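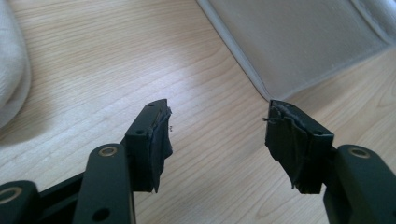

Llegué al taller de Fikora con 40 minutos de retraso (el tren, como siempre) y ya estaban todos con las manos en las pinzas, así que me perdí la charla de bienvenida y el café. Menos mal que la parte buena venía después!

La jornada iba de comparar pinzas manuales, de esas que agarras tú y llevan la cámara montada encima, antes de pasar lo mismo al brazo. Había dos mesas. En la primera, la Vonik: dedos rígidos, almohadilla de silicona, muy fina cerrando pero con un tacto un poco de juguete. En la segunda, la que más me gustó, una de plástico oscuro con anillos color latón en las articulaciones y las yemas forradas de cinta negra. La cinta estaba hecha polvo, arrugada y con flecos colgando por abajo, y aun así me quedé un buen rato con ella, porque el gatillo va suave y enseguida sabes cuánto estás apretando.

Probé a doblar un paño y a levantar una bandeja por el borde. Con el paño, fenomenal. Con la bandeja se me resbaló casi siempre, y ahí la silicona de la Vonik gana de calle. Pregunté por el recambio de cinta y me dijeron que la cambian a ojo, cuando empieza a molestar en la imagen. Yo la habría cambiado ya, la verdad.

Después pasamos al brazo Jayasinghe, que cuesta 2250 euros sin controlador. Bonito, silencioso, lentísimo. Éramos 11 en el turno y me tocó la última.

En noviembre repiten, esta vez en la nave de Flukgate, y me llevo mi propio rollo de cinta.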